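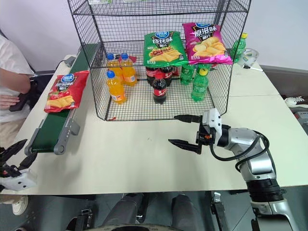 진열대 셀, 오른팔 그리퍼 열림 상태. 왼쪽 컨베이어 위에 빨간 감자칩 봉지.

2018년 1월 4일
작성: Maite Iglesias
같이 본 사람: Güven Akyol, Kenneth Manalo

건: 오른팔 복귀 동작 중 보호정지, 철망 진열대 밀림

오전에 진열대 집기 시퀀스를 반복으로 돌리다가 오른팔이 보호정지로 섰다. 사람은 안 다쳤다. 정지 직전에 그리퍼 아래쪽 손가락이 철망 앞쪽 가로살에 걸렸고, 팔이 그대로 빠져나오려고 하면서 진열대가 앞으로 15 mm 끌려 나왔다. 테이블에 그어 둔 연필선 기준으로 잰 값이다.

당시 조건
- 프로그램은 Zulema가 9월에 만든 Vallejo 시퀀스. 경유점은 수정한 적 없음.
- 제어기 소프트웨어는 어제 저녁에 Osteck 쪽 패키지로 올렸음. 올린 뒤 첫 반복 운전.
- 속도 제한은 180 mm/s.
- 왼팔은 대기 자세. 컨베이어는 정지.

처음에는 충돌 감지가 너무 예민해진 줄 알았다. 업데이트 뒤에 임계값이 초기화되는 경우가 전에도 있었다. 그런데 파라미터 파일을 비교해 보니 임계값은 그대로다. 로그에는 손목 쪽 힘이 서서히 올라가다가 한계를 넘은 것으로 남아 있다. 순간적으로 튄 값이 아니므로 오검출은 아닌 걸로 본다. 감지는 제대로 됐고, 걸린 게 문제다.

로그 1965번 줄부터 다시 봤다. 후퇴 명령이 나간 시점에 그리퍼 상태가 아직 "여는 중"이었다. 원래는 "열림 완료" 신호를 받고 나서 후퇴해야 하는데 기다리지 않았다. Kenneth가 시퀀스 파일을 열어 보니 대기 조건은 들어 있는데 신호 이름이 옛날 이름이다. 새 패키지에서 그리퍼 입력 이름이 바뀌었고, 없는 이름을 참조하면 오류를 내지 않고 참으로 처리하는 것 같다. 마지막 부분은 아직 추정. 벤치에서 따로 확인해야 한다.

손가락이 다 벌어지기 전에 팔이 움직여서 아래쪽 손가락 경로가 달라졌고, 거기에 가로살이 있었다. 여유가 원래도 많지 않은 자리다. Güven은 신호가 정상이었어도 진열대가 조금만 틀어지면 언젠가는 걸렸을 거라고 한다. 나도 같은 생각이다. 진열대는 테이블에 고정되어 있지 않다. 병이 들어 있으면 무거워서 안 움직일 거라고 보고 그냥 올려 두고 써 왔다.

안전 쪽으로 적어 둘 것
정지하고 나서 내가 진열대를 바로잡으려고 손을 먼저 넣었다. 보호정지 상태였지만 서보 전원은 살아 있었다. Güven이 말해서 손을 빼고 비상정지를 누른 다음 다시 작업했다. 손가락이 철망에 걸린 채로 힘이 남아 있었기 때문에 정지가 풀렸다면 팔이 튀었을 수 있다. 내 잘못이고, Unai한테는 점심 전에 말했다. 앞으로 걸린 걸 풀 때는 비상정지 먼저, 그다음 팔을 손으로 받치고 브레이크 해제. 둘이서 할 것. 혼자 있을 때는 그냥 두고 사람을 부른다.

오후에 한 것
대기 조건의 신호 이름을 새 이름으로 바꿨다. 손가락 끝과 베이스 쪽 볼트를 확인했고 풀린 곳 없음. 아래쪽 손가락 패드 끝이 조금 긁혔는데 쓰는 데는 지장 없어 보여서 교체는 안 했다. 진열대는 원래 선에 다시 맞췄다. 속도를 절반으로 내리고 빈 동작으로 돌렸을 때는 걸리지 않았다. 물건을 실제로 집는 운전은 아직 안 했다.

재현 시험도 했다. 옛 신호 이름으로 되돌리고 진열대를 치운 상태에서 돌리니 2회 모두 열림 완료 전에 후퇴가 나갔다. 이름만 새로 바꾸면 기다린다. 원인은 여기가 거의 확실하다.

남은 것
- 없는 신호를 참조할 때 제어기가 어떻게 처리하는지 벤치에서 확인 (Kenneth)
- 다른 시퀀스에도 옛 이름이 남아 있는지 검색. Dostlow 폴더에 있는 것도 포함 (Zulema)
- 진열대 고정. Lultard 클램프가 철망 굵기에 맞는지 먼저 대 볼 것 (Güven)
- 후퇴 경유점을 위로 올리는 안. 위 칸 철망과의 간격을 재고 나서 결정
- 열림 완료가 안 오면 타임아웃으로 멈추게 하기. 지금은 그런 처리가 없음 (나)

위 항목 중 앞의 세 개가 끝날 때까지 오른팔 자동 반복 운전은 하지 않는다. 수동 조그는 가능. 펜던트에도 메모 붙여 놨음.

추가: Unai가 업데이트 변경 내역을 찾아서 보내 줬다. 그리퍼 입력 이름 변경은 적혀 있는데 기존 프로그램에 대한 언급은 없다. Osteck에 문의 메일 보냄. 답 오면 여기 이어서 적는다.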